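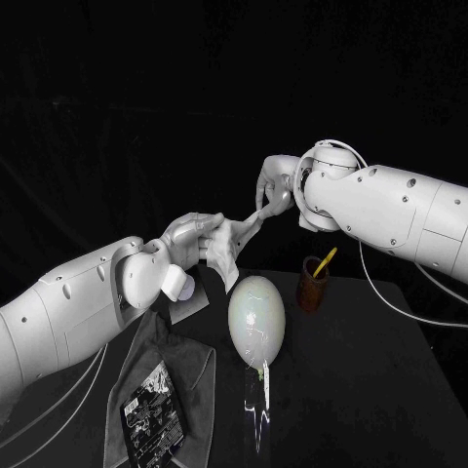 ## Week 5: Caring for linen and cotton in a small guest house

Notes for the Jornport evening course, taught by Siu-ming Lau. Read these before the session and bring your own stock list.

**Sorting.** Sort by fiber first, then by color, then by how dirty the item is. Kitchen cloths never go in with bedding. Grease moves from one to the other in the wash and shows up as gray patches after ironing.

**Temperature.** Plain white cotton can be washed at 90 °C if the label allows it. Most of the time 60 is enough. Linen lasts longer at lower heat, and colored linen should be treated as delicate until you know how the dye behaves.

**Load size.** Leave a hand's width of space at the top of the drum. An overfull drum traps detergent in the folds - this is the usual cause of stiff towels.
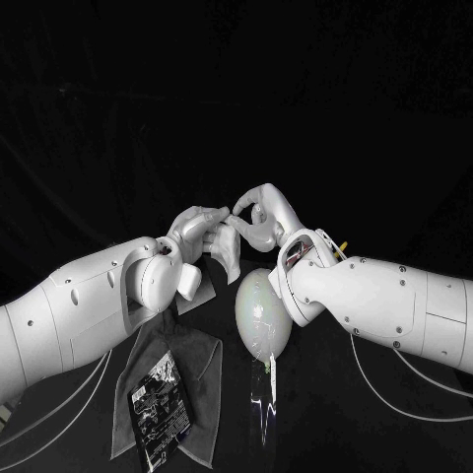
*Fig. 2. Two arms over the work surface.*

### Drying and finishing

Take sheets out of the machine as soon as it stops. Shake each one, pull the hems straight and hang it by the short side. Linen should be ironed while still slightly damp. If it has dried fully, spray it and leave it rolled up for a while before you start.

Cotton percale is more forgiving. Fold it warm from the line and many guests won't notice it was never ironed.

### Stock and replacement

The common rule is three sets per bed: one on, one in the wash, one on the shelf. Daniyal Arain's worksheet uses the Bemell guest house, which spent 3,893 on bedding in its first year,
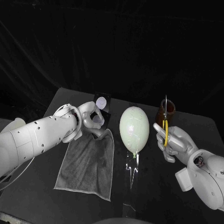
most of it on fitted sheets bought in the wrong depth. Measure the mattress with its topper on before you order.

Mark each item with the month it came into use. Worn sheets can be cut down for dusters.

**To hand in by 19th May:** a one-page laundry plan for a house with 5 rooms, including a wash schedule and a replacement budget. Late plans lose marks. The worksheet is marked out of 100.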